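Can a Machine Do the Dishes Yet?
Project report, second-year course in Applied Automation
Müzeyyen Kılıçarslan
Submitted 20/03/2023

1. Question

Washing machines and dishwashers have been in homes for a long time, but they only do the middle of the job. A person still loads them, empties them, wipes the table and scrubs the pan that did not come clean. My project asks whether a robot arm of the kind a small business could afford is able to take over those leftover parts. I chose three chores: wiping a flat surface, picking up a sponge and putting it back, and moving cups from a rack to a shelf. I also spent time at a shop, Pridetti, to see which of the same chores come up at work and what the staff would want a machine to do.

I did not try to build a new robot. The arm, the gripper and the control software were already in the lab. My part was to set up the chores, teach the arm by guiding it, run the trials and write down what went wrong.

2. Background

Most robots in factories repeat one motion on parts that always arrive in the same place. Chores are different in two ways. The objects are never in quite the same spot, and many of them are soft, wet or slippery. A cup is stiff, so if the gripper closes on it a little off center it will usually still lift. A cloth or a sponge changes shape when it is squeezed, and the arm has to cope with a shape it was not shown.

There are two common ways to get an arm to do a task. One is to write out every position by hand. The other is to have a person move the arm through the task many times and let a program learn from the recordings. I used the second way for the sponge and the cups, and the first way for the wiping, where the path is simple.

3. Visit to Pridetti

Pridetti sells kitchen goods and has a small coffee counter at the back. I visited in August, before the lab work began, and watched the closing routine. The manager let me follow one employee with a notebook. The jobs were wiping the counter, washing the milk jugs, restocking the front shelves and sweeping.

I had expected sweeping to be the job people most wanted to hand over. It was the jugs. They have a narrow neck and the milk dries in the bottom edge, so the sponge has to be folded and pushed in. The employee did this without looking, while talking to me. I wrote this down as the hardest motion I saw, and I decided not to include it in my trials. The person had to feel how hard to push, and our gripper has no way to measure that beyond knowing that it is closed.

The staff also said that a machine which needs the counter cleared first would save them very little. I tried to keep this in mind when setting up the trials, though in the end I did clear the table for most of them.

4. Setup

The arm was bolted to a bench in the Mekesia lab room. A small camera sits at the wrist, so the program sees what is directly in front of the gripper. There was no second camera overhead. I recorded 25 demonstrations of the sponge task and the same number of the cup task. A demonstration was kept only if the object ended up where it should be. Each trial was stopped after one minute if the arm had not finished.

The sponge was an ordinary two-layer kitchen sponge. I used it dry. I had planned to repeat everything with a wet one, but the bench has power sockets along the back and the lab rules do not allow water near them.

5. Results

5.1 Wiping

Wiping a flat, empty area worked well. The arm followed its path and covered the whole area every time. It also wiped in exactly the same way when I put a mark outside the path, and left the mark there. For a fixed table this is fine. For a kitchen it would need some way to look for dirt.

5.2 Cups

Cups were the second easiest. Most failures came at the shelf and not at the rack, because the arm let go slightly too high and the cup rocked. One fell over but did not break.

5.3 Sponge

The sponge gave the most trouble. The two layers do not behave alike under the fingers. Foam gives way easily and the scouring pad is stiffer, so a grip that was even in the air became uneven once the fingers closed. When the sponge was held close to the wrist camera it also filled much of the view, and the green pad was dark enough that the finger in front of it was hard to tell apart.

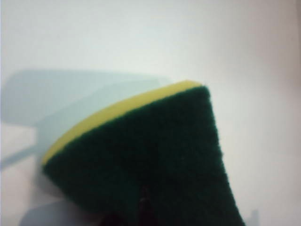 6. Discussion

If I judge only by whether the arm can do the motion, then wiping and cups can be done now, and the sponge can be done part of the time. If I judge by whether it would help the staff at Pridetti, the answer is no for the moment. The arm took much longer than a person – about 10 times longer on the sponge – and someone had to stand next to it and put things back after a failed trial.

The wrist camera is good for the last few inches before the grip and poor after it. I think a second camera above the bench would have solved several of the failed trials, but I have not tested that. A softer finger pad might help as well. The Zolano pads in the lab catalog looked suitable but did not arrive in time.

7. Limits of this work

I used one sponge, one type of cup and one bench. The light in the room was kept the same on purpose. I was the only person who recorded demonstrations, so the arm learned my habits, including a pause before closing the gripper that I did not notice until I watched it copy me.

8. Next steps

Repeat the sponge trials with an overhead camera. Record demonstrations from at least two more people. Find a room where water is allowed; the Montecinos building has a teaching kitchen that can be booked outside class hours, and I have asked for it.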